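4. Budgeting for the Second Arm

4.1 What we planned to buy

The original equipment plan fit on one page, which should have worried us. It listed two arms, two grippers, a wrist camera for each, and a line called "sundries" that had been carried over from an earlier proposal and that none of the authors could explain. Quotes were collected from Staltuteck and Dririne in August. Staltuteck's was cheaper. Dririne's included the mounting hardware, so after we had added brackets, cables and a second power supply to the Staltuteck figure, it was cheaper by less than the cost of the meeting at which we compared them.

We sorted every item into one of three classes: parts the robot cannot move without, parts that wear out, and parts that people forget. The third class was the longest. It came to 116 lines, most of them priced below the threshold at which our purchasing office takes an interest, and together they cost more than one of the grippers.

4.2 Wear, spares and the floor

The tasks in this study take place at floor level, among containers and boxes set down on carpet. This affects the budget more than it affects the control software. Working low means long reaches, and long reaches mean cables that drag and catch. Segura argued from the start for a spare set of fingers per arm. Furtună argued for a spare gripper and was told it was extravagant. The final plan has both, filed under different headings.
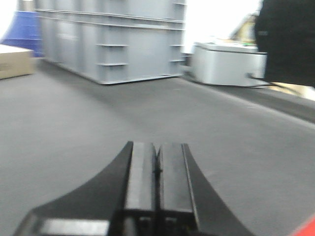
Figure 3. Wrist camera view during floor-level work, with the gripper fingers in the foreground and storage containers on the carpet ahead.

Cables deserve their own line. In the first draft they were priced by length, as if they were rope. We now price them by the number of months we expect each one to last, then buy one more than that sum suggests. Connectors are treated the same way. Charpentier, our reseller, offers a service contract that covers neither, though it does cover lightning.

Objects to be handled were left out of the first draft altogether, on the grounds that any lab has boxes. Ours did, and people wanted them back. Containers are now a budget item, bought in matched sets so that a cracked one can be replaced without changing the task.

4.3 Lease or purchase

Siltasel would have leased us the same arm on a two-year term. On paper the lease wins if the arm is idle for long stretches, because it can be returned. Our planning sheet assumed no idle time at all, as planning sheets do. We reran it with the hours from our pilot log and the two options came out close enough that the choice fell to the insurance clause, under which a leased arm may not be modified. Mounting a camera at the wrist counts as a modification. We bought.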